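# Questions fréquentes : le lit et le linge de la chambre des enfants

Cette page est destinée aux familles qui séjournent dans notre maison de Horkuvine. Je l'ai écrite moi-même en français, qui n'est pas ma langue maternelle, et Emília Štěpánek a bien voulu la relire. Les fautes qui restent sont les miennes.

**Le lit est-il préparé à notre arrivée ?**

Non, pas dans la chambre des enfants. Nous laissons le linge propre dans l'armoire du couloir et chaque famille prépare le lit selon ses habitudes. Certains parents préfèrent leurs propres draps, et nous trouvons cela très bien.

**Comment faut-il poser le tissu turquoise à motifs ?**

Il est permis de le mettre sur tout le lit, mais beaucoup de familles le placent seulement d'un côté, dans le sens de la longueur, quand un seul enfant dort dans la chambre. On commence par le côté du mur et on tire doucement vers le pied.
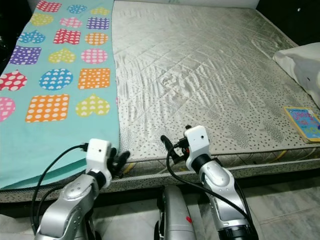 Si vous voulez un lit bien net, je vous conseille de lisser avec le plat de la main, du milieu vers les bords. Il ne faut pas tirer fort sur les coins. Le matelas est matelassé et le tissu peut glisser un peu pendant la nuit, surtout avec un enfant qui bouge beaucoup. Dans ce cas, vous pouvez rentrer une partie sous le matelas.

**Peut-on dormir directement sur le matelas ?**

Nous vous prions de ne pas le faire. Le matelas ne passe pas dans la machine à laver et une tache y reste longtemps. Si un accident arrive, épongez avec un linge humide, sans savon, et dites-le-nous le jour même. Nous ne nous fâchons pas pour cela.

**Y a-t-il des oreillers pour les enfants ?**

Oui, il y en a 2 dans l'armoire du couloir. L'oreiller au petit sapin est demandé en toute saison, même en octobre. La taie se lave à 30 degrés, à l'envers, et il vaut mieux ne pas repasser sur le dessin.

**Peut-on emprunter les livres ?**

Bien sûr. Ils sont sur l'étagère basse du salon, à la hauteur des petits. La plupart sont des livres cartonnés, donc assez solides. Nous avons commencé avec ceux de la famille Kadlec, et ensuite plusieurs visiteurs en ont ajouté. Vous pouvez les lire au lit, mais pas dans le bain, s'il vous plaît.

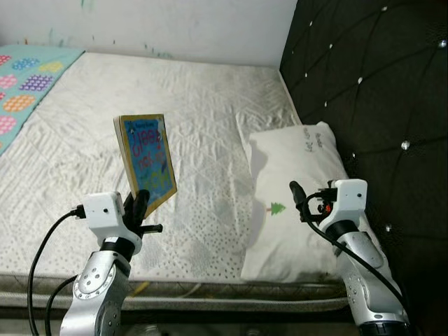

*Livre cartonné à couverture bleue et oreiller au sapin.*

**Où ranger les livres avant de faire le lit ?**

Remettez-les sur l'étagère avant de secouer le linge. Un livre oublié dans un pli peut tomber sur le carrelage, et les coins s'abîment vite. Matěj Kadlec en a déjà recollé un qui avait perdu sa dernière page.

**Combien coûte le linge supplémentaire ?**

Un jeu complet coûte 200 couronnes pour tout le séjour. Pour un lit d'enfant en plus, avec son linge, le prix est de 700 couronnes. Le paiement se fait à l'arrivée, en espèces.

**Les dessins sur le mur sont-ils un problème ?**

Ceux qui sont déjà là ne vous seront pas comptés. Nous repeindrons quand nos neveux seront plus grands. Pour les nouveaux artistes, il y a du papier dans le tiroir de la cuisine.
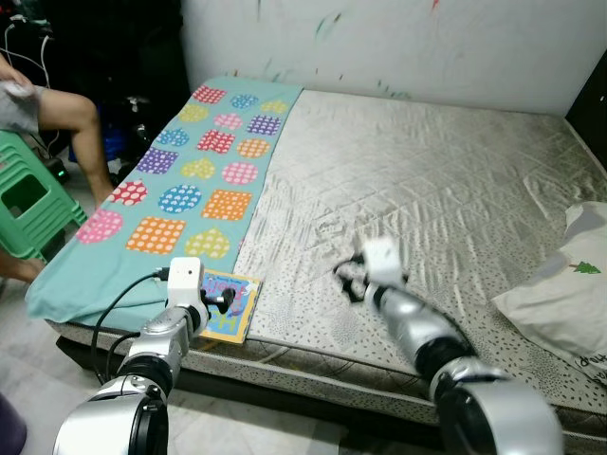 *Le lit, côté mur, avec le tissu à cœurs, ronds et carrés.*

**Que faut-il faire le jour du départ ?**

Retirez le linge utilisé et déposez-le dans la salle de bains, sans le plier. Laissez le matelas découvert jusqu'à notre passage, la fenêtre entrouverte s'il ne pleut pas. Regardez aussi sous l'oreiller : nous y trouvons souvent des chaussettes et des doudous.

**Nous avons oublié un objet. Pouvez-vous l'envoyer ?**

Oui, par la poste, contre les frais d'envoi. Écrivez à Otakar Vaněk en précisant la couleur et la taille de l'objet. Nous gardons les objets trouvés pendant 54 jours.

Page mise à jour le 4 février 2018 par Drahomíra Zelenák.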